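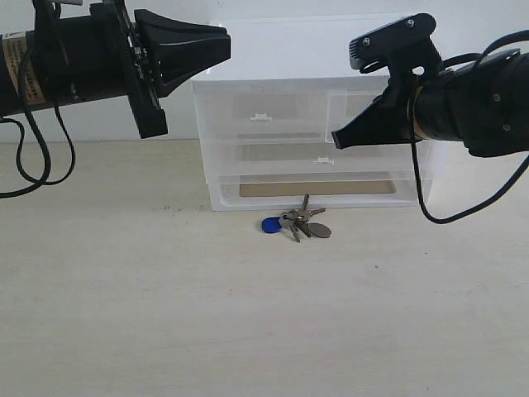
Špela Petek, cell technician

# Resetting the two-arm drawer cell after a cable or finger change

Use this procedure when a gripper finger or a cable on either arm has been replaced or moved. It takes 30 minutes if nothing is wrong. You need the hex key set, hook-and-loop straps, a soft cloth and the drawer unit.

## Before you start

1. Send both arms to the park pose and wait for motion to stop.
2. Press the stop button and hang your tag on it.
3. Write the time and your initials in the cell log.

## Check the fingers

Start with the left arm. Go over the fasteners on the mounting plate between the arm body and the gripper. Tighten them a little at a time, working across the plate and not around it. Then hold the long lower finger near its tip and try to rock it. If it moves, remove it, wipe both mating faces and refit it.

Do the same on the right arm. The wedge-shaped lower finger is the one that works at the drawer fronts, so look along its edge for chips. Wipe dust out of the slots on the upper bracket with a dry cloth. Don't use spray here.

## Route the cables

The cables need slack for the wrists to turn, but a loop that hangs too low will catch a drawer. On the right arm the long cable goes over the body and drops in a wide curve close to the front right corner of the drawer unit. Strap it farther back if it touches the plastic at any point in the slow run.

Leave the left cables in open arcs clear of the table. Don't bundle them tight. Jaime Correia did that in March and we lost a connector.

## Place the drawer unit

1. Stand the unit against the wall, between the arms, drawers facing out.
2. Close all the drawers fully.
3. Lay the cardboard sheet flat in the bottom drawer.
4. Put the test keys on the table in front of the unit, slightly left of center. All 4 keys should lie spread out on the ring, with the fob to the left.

## Slow run

Release the stop, load program 545 and set the speed to low. Keep one hand at the stop button. Watch the right finger as it comes up to the top drawer. It should meet the front squarely and not push the unit sideways.

If the unit shifts, stop, put it back and teach the approach point again. If it shifts a second time, leave the cell stopped and call Tirta Khoo.

After 4 clean cycles, return to normal speed, take off your tag and close the log entry.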